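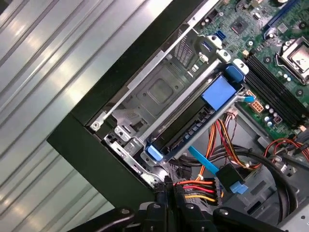
Breaking in stiff leather boots without wrecking your heels

Quick one, I'm typing this before work. Got the Flarden 508s in September, the tall brown ones, and they were like wearing mailboxes. Fine now. What I did:

Start indoors. Thick socks, an hour in the evening, no more. Carpet only, so you can still send them back if the size is wrong.

Lace them loose at the ankle, snug over the foot. Most people do it backwards and get heel slip.

Bend them by hand. Toe up, toe down, while you watch TV. Boring — works though. 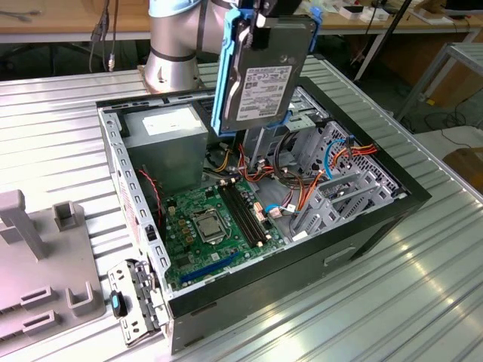
Conditioner next. Thin coat, soft rag, let it sit overnight. Dont put them near a heater, the leather can crack. Do the tongue and the back of the heel too, that's where mine rubbed.

After 3 or 4 evenings, go outside. Short walk, bring other shoes. Tape your heels before you leave, not when it starts to hurt.

Still tight across the toes? Boot stretcher, two nights, a half turn at a time. Edit Kiss at the Nevthorpe repair counter did mine and wouldnt go any further than that in one go. Listen to her.

First full day was a Sunday, market and back. One small red spot, left heel. Wiped them down, cedar trees in, done.

Insoles — wait till the end. They change the fit and you'll be starting over.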